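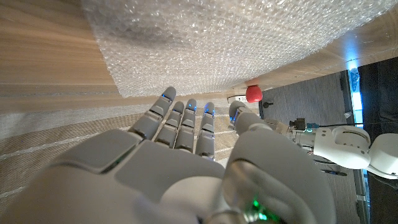 Buy the hand last, was the advice Lusard's purchasing lead had from a colleague in Gavville, and she laughs that she nearly didn't listen. "I had 2764 dollars left in January and I wanted to spend every bit of it on fingers!" she tells me over a long coffee. Instead she put some 2000 into spare joints and cables, and held the rest over for service calls. "You budget for the arm, bless you, and then it's the little parts you keep ordering." The Wikville shop gets its quote next.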